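Chapter 7
Fur, Milk and Warm Blood: What Makes a Mammal

Lewis Matheson and Annag Tosh

In this chapter
Hair and what it's for
Milk, and how young get raised
Teeth that do different jobs
Three ways of having babies
Keeping the heat in

Before you start

Get your notebook out. Write down every mammal you saw yesterday. Most people put the dog and stop there. Did you put yourself? Your family? The bus driver? Humans are mammals, and we'll keep coming back to that because your own body is the handiest specimen you've got. Run your tongue along your teeth. Feel the hair on your arm. Put a finger on your ear and wiggle it. Three mammal features already and you haven't left your chair.

Chapter 6 was reptiles. If you skipped it, go back and read the bit on body temperature, page or two at most, you will need it for section 7.5.

7.1 A quick sorting

Mammals are vertebrates. Backbone, skull, four limbs in most cases, though whales have lost the back pair on the outside and kept a few small bones on the inside. They breathe air with lungs, even the ones that never come ashore. They have a four-chambered heart. So do birds, so that alone won't get you there.

What does get you there: hair, milk, and a lower jaw made of a single bone on each side. Those are the big ones. Hair you can see, mostly. Milk you can see at the right time of year. The jaw is the one the fossil people care about, as fur and milk glands hardly ever fossilize but jaws do it very well.

Reptiles have several bones in each side of the lower jaw. In early mammal relatives the extra bones got smaller and smaller and moved back towards the ear. Two of them ended up inside it. You have three tiny bones in your middle ear, the hammer, anvil and stirrup, and the hammer and anvil used to be part of the jaw joint. Read that again if you need to. It's the strangest fact in the chapter and it comes up in the review questions every time.

7.2 Hair

Every mammal has hair at some stage of its life. Every one. Dolphins are born with a few whiskers on the snout and generally lose them soon after. Elephants look bald from across the paddock and aren't. Naked mole rats have whiskers and sparse hairs on the body, which help them feel their way along a tunnel in the dark.

Hair is made of keratin, same stuff as your fingernails, a rhino's horn, a pangolin's scales. It grows from a follicle in the skin. Attached to most follicles is a little muscle, and when you get cold or frightened the muscle pulls and the hair stands up. On a cat this looks impressive. On us it gives goosebumps.

A lot of mammals have two coats at once. Underfur, short and dense and soft, holds a layer of still air against the skin. Guard hairs, longer and tougher, lie over the top and shed water. Sea otters have the thickest fur of any animal and they need it, having no blubber underneath. Beavers, two coats. Platypus, two coats. Plenty of dogs too, as anyone who has vacuumed after one will know.

Colour matters as well. The snowshoe hare goes from brown to white as winter comes on and back again in spring. It's day length that sets it off and not the snow, so in a year when the snow is late you get a white hare on brown ground. Bad news for the hare. By January it has usually evened out.

Then there's hair that isn't for warmth. Whiskers are sense organs, with a rich nerve supply at the base of each one. Porcupine quills are modified hairs. So are echidna spines and hedgehog spines, and those three groups came up with the idea separately.
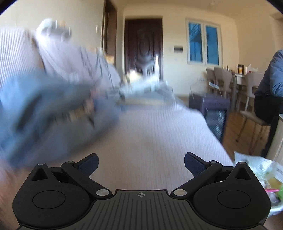 Moulting, quickly. Old hair drops out, new hair comes in. Some mammals do it in one go, some a bit at a time all year. Southern elephant seals go further and shed whole patches of the outer skin with the hair still attached, and stay out of the water for most of it. They look dreadful. They're fine.

7.3 Milk

The name of the group comes from mamma, Latin for breast. All female mammals make milk for their young. Fat, protein, sugar, water, plus antibodies that help the newborn fight off disease before its own defences are up and running.

The mix depends on the animal. Hooded seal milk is more than half fat, and the pups are weaned in a few days, the shortest nursing period of any mammal. Rhino milk is thin and watery with next to no fat. Kangaroos can make two kinds at once, one for the tiny joey fixed to a teat and another for the bigger one that has left the pouch but keeps sticking its head back in.

Platypuses and echidnas have no teats at all. The milk oozes out onto patches of skin and the young lap or suck it up from there.

Milk has a knock-on effect. A young mammal has to stay near its mother for as long as it nurses. Could be days, could be years in an orangutan. That's time to watch and copy. What to eat, what to run from, who's in charge. Much of what we call clever behaviour in mammals gets picked up in those early weeks and months.

7.4 Teeth

Look at a crocodile's teeth. All much the same shape, only bigger or smaller. Now look in the mirror. Incisors at the front for nipping. Canines beside them. Premolars, then molars at the back for grinding. Different teeth for diffrent jobs, and you can often tell what a mammal eats from its skull alone.

Grass eaters: broad flat molars with ridges. Usually a gap between the front teeth and the cheek teeth.
Meat eaters: big canines, and in cats and dogs a pair of blade-like cheek teeth on each side that slice past one another.
Rodents: incisors that never stop growing, hard orange enamel on the front face in many of them, softer behind, so they wear to a chisel edge.
Insect eaters: small sharp cusps for cracking shells.
Anteaters: no teeth. The stomach does the grinding.

Most mammals get two sets, milk teeth and adult teeth, and that's the lot. Elephants replace their cheek teeth from the back, sliding forward along the jaw, and get six in each quarter of the mouth over a lifetime.

Activity 7A. Borrow a skull from the school collection, or use the Urquhart skull cards at the back of the book. Sketch the teeth from the side. Label the four types, if all four are there. Write one line on what you think it ate and one line saying why. Don't look at the answer card first. Hand in by 29th October if you're on the Wiststead timetable, otherwise ask.

7.5 Warm inside

Mammals make their own heat. The word is endothermic. Most placental mammals sit somewhere in the high thirties in degrees Celsius, monotremes a few degrees lower. Keeping that up costs food, a lot of it. A shrew has to eat every few hours or it starves. A big snake can go months between meals.

Small bodies lose heat quicker than large ones, having more surface for their volume. You'll do the sums in Activity 7B with cubes, no need to panic.

Ways to keep heat in: fur, blubber, curling up, huddling, small ears. Ways to dump it: sweating, panting, big ears, lying in mud, coming out at night. Compare an arctic fox with a fennec fox and the ears tell you the story.

Some cheat, sort of. Groundhogs hibernate, heart rate right down, body temperature right down, living off fat. Mountain pygmy possums do it under the snow in the Australian Alps. Bears drop their temperature only a little, and biologists still argue over what to call it.

7.6 Three groups

Monotremes lay eggs. Platypus and echidnas, and that's all there are today. Found in Australia and New Guinea.

Marsupials give birth very early, to young no bigger than a jellybean, which crawl to a teat and finish growing there. Many have a pouch, some don't. Kangaroos, koalas, possums, wombats, and the opossums of the Americas.

Placentals carry the young for longer, fed through a placenta. Everything else: bats, whales, mice, cows, you. Rodents alone have more than 2,000 species, and bats come second.

Words to know

Keratin, follicle, underfur, guard hair, endothermic, monotreme, marsupial, placental, incisor, canine, premolar, molar. Spelling counts for these, and yes we know what we're like ourselves.

Next up is section 7.7, a field study of the small mammals on Lirkach moor, with 20 nights of trapping records to work through. Bring a ruler and graph paper. The tables are long, so read the headings before you start plotting, and check which column is weight in grams.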